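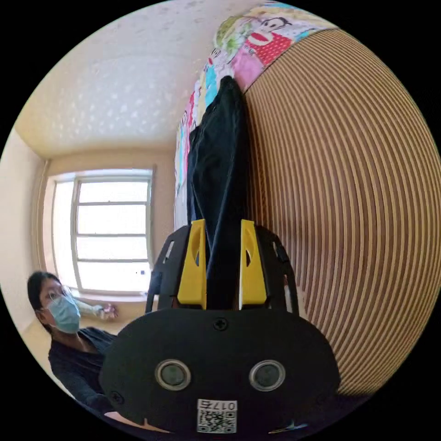

Siiri Tuominen wrote in to say that she had given up folding altogether. Her household of five keeps its clean clothes in one heap on the spare bed, she told us, everyone takes what they need from it, and in her view the hours saved are better spent outdoors. She asked whether this publication would ever have the courage to recommend the same.

It will not, though her letter deserves a considered reply. The Gukholm Household Review has received a good deal of correspondence since the July number on laundry and linen, and much of it takes her side. Readers are tired. They work, they look after children and parents, and a jacket that will be worn again tomorrow does not seem to need a hanger tonight.

The case for the heap rests on an assumption that clean cloth is all of one kind. Anyone who has kept house in a small flat knows otherwise. A cotton sheet may be crumpled for a week and suffer very little. A lined jacket left under a quilt takes on creases across the shoulders that a warm iron will not always remove. Blankets shed lint, and dark fabrics collect it. When outer clothing and bedding share a pile, the clothing pays for the arrangement.

There is also the matter of space. In many of the older apartments in Gristano the bedroom is the only room with a surface large enough to sort on, and the bed must be cleared before anybody can lie down. The heap is then moved to a chair, and in the morning it is moved back. Emiliano Montoya, in a paper circulated to members of this Review, kept a record of his own family's habits over 30 days and found that the same pile had been shifted 90 times. His family has since returned to folding – a little grudgingly, by his account.
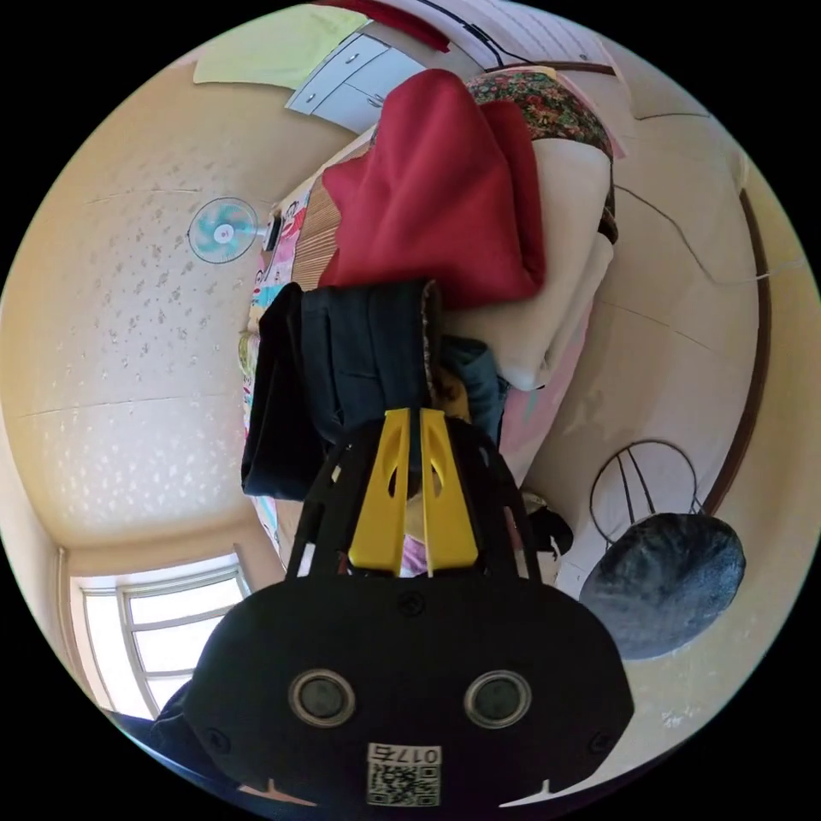

What should be asked of a household

This Review has never held that every cupboard should look like a shop display. The standards set out in our earlier guides were, on reflection, too strict, and the advice to fold fitted sheets into exact rectangles was followed by very few. We would now ask for less.

Bedding should be kept apart from clothing, even if neither is folded well. Jackets and coats should come off the pile first and go onto a hanger or a hook. Heavy quilts belong at the bottom of any stack, with blankets above them and light printed cottons on top, where they can be reached without dragging the rest to the floor. Denim can wait. It is the most forgiving cloth in the house and may reasonably be left until the end.

Who should do the work

On this point Ms. Tuominen's letter is strongest. She observes that the folding in her home fell to her, and that the heap was the first system under which it fell to no one. The Review accepts the criticism. Our guides have too often been addressed to a single reader, presumed to be at home and presumed to be willing.

A child of seven can match pillowcases. A teenager can hang a jacket, and can be expected to hang their own. Large blankets are folded more easily by two people than by one, and a household that does them together will finish sooner and with less bad temper. Estíbaliz Rivas has argued in these pages for a fixed half-hour each week, shared by everyone who sleeps in the home, and we think her proposal sensible. It leaves the remaining evenings free – for the outdoors, if that is the household's preference.

Members who wish to respond may write to the Review at its Gukholm office. Letters on the storage of woollens are being held for a later number.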